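Moth nights at Cendwood: your questions

3 minute read
Last updated 18 July 2026

I get asked the same things every summer, so I've put my answers in one place. Shout if I've missed yours!

Do I need an expensive camera?

No. I used a second-hand compact for years and still take it out when it's drizzling. A steady hand and a bit of patience with the focus will get you a perfectly nice moth.

What settings do you use?

I start at 1/200 with a small flash and a bit of kitchen paper taped over it — moth wings go horribly shiny otherwise. If the background comes out black I open things up a little and try again.

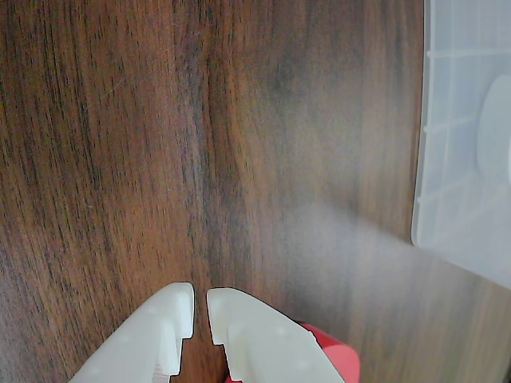

For resting moths in daylight I leave the flash off altogether and go much slower, with my elbows propped on something solid.

Do you put them in the fridge first?

I don't, though I know plenty of people do. I'd sooner get up early, when they're sleepy anyway, and check the fence and the egg boxes before the robins do.

How many kinds might I see?

My best night at Cendwood was 27, and I was hopping about like a child. Britain has well over 2000 species, so don't fret if you can't name them all (I certainly can't). 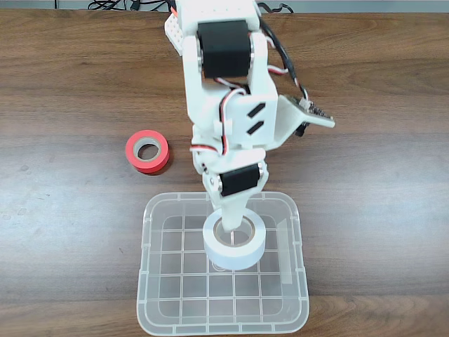 Hjørdis Granström checks my tricky ones, mostly the pugs, and she'd like a sharp side view as well as the one from the top, please. A ruler next to the moth helps her too.

Is it worth going out in winter?

Yes! Wrap up and look round lit windows in December, on a mild, damp evening. You may only get one or two, but they'll hold still for you.

Can I use your pictures?

For school work or a club newsletter, help yourself and put my name by them. For anything you're selling, drop me a line first.

Related
Hoverflies on the Wallin path
Sugaring for moths: my sticky recipe
Dragonflies at Kanis pond
A wet weekend in Jundirard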